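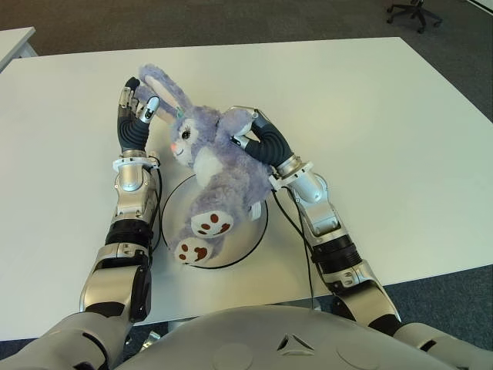
Ottilie Frei wrote in to say that a stuffed rabbit is a doll and belongs under dolls, and I've moved it twice on her account and moved it back both times.

Plush rabbit

By Kaczmarczyk – Sat 17 December

Search the Vurnen toy pages Go

A plush rabbit, or plush bunny if you grew up in my house, is a soft toy with a stuffed body, long ears and a furry fabric skin. I have 322 of these entries to look after and this one is easily my favorite! The ears do most of the work (take them off and you've pretty much got a bear), and they're often lined in pink. 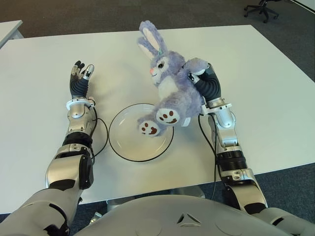

Lavender turns up a lot, along with gray, cream and plain old brown. White bellies are common too, and so are paw prints on the soles of the feet, with one big pad and a few little toes – real rabbits have furry soles, but I've never met a kid who minded.

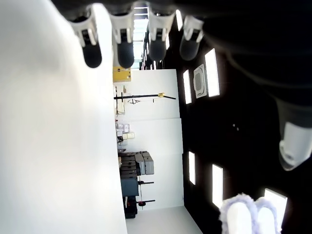
Faces are kept simple. Some have a stitched smile, some just a nose. The Sokaditz pattern book, which I finally borrowed in November, gives 3 ways to set the ears, and I like the floppy one best.

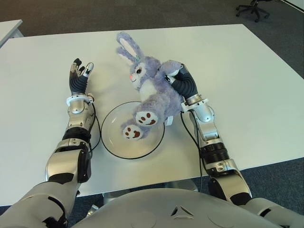 Can a plush rabbit go in the washing machine? Check the tag first, and if it allows machine washing, use a pillowcase and a cold, gentle cycle, then let it air dry.

Contact Vurnen | Copyright Culline | Back to top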